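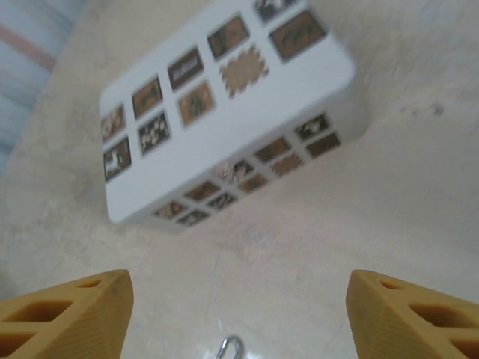

Courses > Robotics and Automation > Manipulation Lab > Handouts

Filed under: Lab practice, Grasping, Safety

Print this page | E-mail this page

Handout 7: Rules for Tabletop Grasping Sessions

Instructor: Abrehet Negash
Lab supervisor: Thiện Vũ

Read this before your first session at the Midcombe bench. The rules apply to all pick, place and push exercises done with the wrist camera running. They replace the sheet given out in October, which had the old speed limit in it.

1. Before power is on

Sign the bench log. Write your name, your partner's name and the exercise number. One of you is the operator and one is the spotter. You may trade jobs between sets but not during a set.

Check the fingers. We use soft lattice fingers for most of the term. Press each tip lightly with your thumb and look for cracks where the ribs meet the side walls. A finger with a crack goes in the repair tray with a note. Do not glue it. Both fingers are replaced together, even if only one is damaged, so that they bend the same amount when they close.

Wipe the camera window with the dry cloth from the Skosow kit. No sprays.

Clear the bench of anything that is not on your object list. Small metal items are the usual problem. Clips, hooks and paper fasteners get pushed under other objects and show up later as bright spots that the detector reads as edges. If an item is part of your exercise, write it on the list.

2. Speed and force

The arm speed for student sessions is capped at 15 percent. The cap is set in the controller and needs the supervisor's key to change. If your program seems slow, that is the cap working.

Grip force starts at the lowest setting. Raise it one step at a time and only after a slip. Cardboard and thin plastic boxes will dent well before the force alarm goes off, so watch the object, and stop when the side starts to bow.

The spotter keeps one hand by the stop button any time the arm is powered. Phones stay in bags.

3. Approach

Plan the approach from the pose the object is in now, and take a new image before every attempt. A box that has been touched once has probably turned.

For rectangular boxes:

- Grasp across the short side unless the sheet says otherwise.
- Turn the wrist to match the box. Do not close on a corner and let the box rotate into the fingers.
- Keep both fingertips in the camera view during the last part of the approach.
- Stop above the box, check the gap on both sides, then go down.
- Do not let the fingertips drag on the table surface.

Printed boxes need extra care at the planning stage. Packaging covered with small pictures has many strong edges inside its outline, and the edge-based planner may pick one of them as the side of the box. Compare the planned grasp line with the true outline before you press Run. A white box on a pale table has the opposite trouble at its rim, where contrast is weak. Wubit Mekonnen's notes from lecture 5 cover how to adjust the threshold for this. Lower it in small steps and save each result.

4. What counts as a success

An attempt is a success if the object leaves the table, stays in the grip for the full hold time, and is put down inside the target area. Lifted and dropped is a failure. Pushed into the target without lifting is also a failure, whatever the final position.

Record every attempt, including the ones you stopped by hand. Each pair does 80 attempts over the term. Please do not delete bad runs to make the numbers look better. We grade the record, and a 60 percent success rate with complete notes gets a better mark than a perfect rate with gaps.

5. File names and notes

Use exercise number, pair letter, attempt number. No spaces. Save to the Ullimura drive and not to the bench computer, which is wiped every night.

For each failure write one line saying what you saw. "Slipped, left finger lost contact first" is useful. "Bad grasp" is not.

6. If something goes wrong

Press stop. Leave the arm where it is. Do not pull an object out of closed fingers, and do not jog the arm away from a collision until the supervisor has looked at it. Call extension 1201, or find Tipene Halliday in the Maddocks workshop.

All contacts between the arm and a person are reported, even a light touch with no injury. The form is in the folder under the bench.

7. Closing down

Open the fingers, send the arm to rest, power off at the controller and then at the wall. Return objects to their bins and sign out. The last pair finishes by 5:30 p.m.

For next week: read sections 3 and 4 again and bring your object list. Mulugeta Lemma will check lists at the door, and pairs without one will go to the end of the queue.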